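Folding Station Enters Regular Use at Skastenis

Jan 12, 2022 — Vanum has placed a two-arm folding station in its Skastenis laundry, where 47 employees sort, fold and pack garments and towels for 149 client sites.

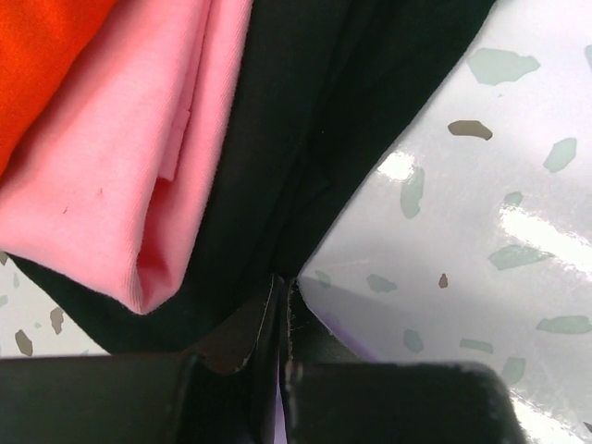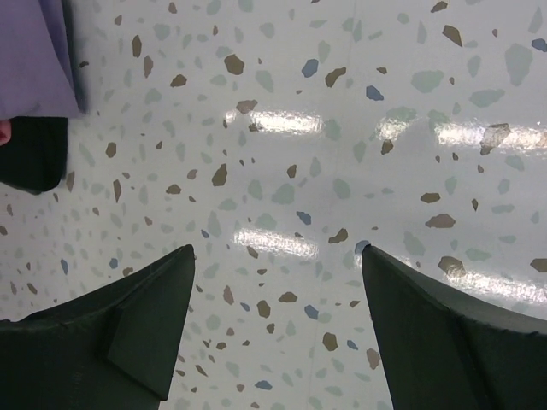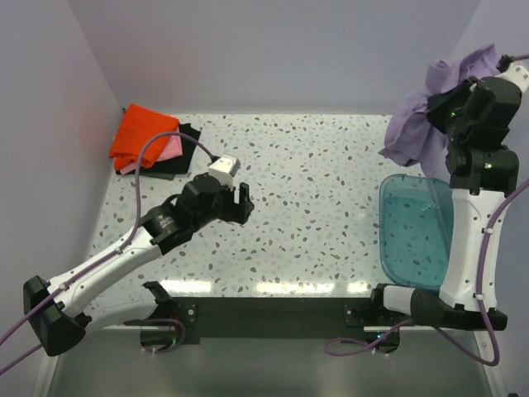
Folding work at Skastenis: a gripper at the colored fabrics, the speckled surface between open fingers, and the two arms with a folded stack at left.

The station handles plain, single-color items. Employees continue to inspect every piece, treat stains and fold anything with buttons or trim. Positions have not been reduced. Folding staff now rotate through the station in shifts, and 25 of them have completed operator training under Declan Quinlan, Floor Operations Manager.

Mr. Quinlan reports that requests to move off the folding line have declined. Some employees have raised concerns about pace — these will be taken up at the staff meeting in May. Questions may be directed to the Operations Office before then.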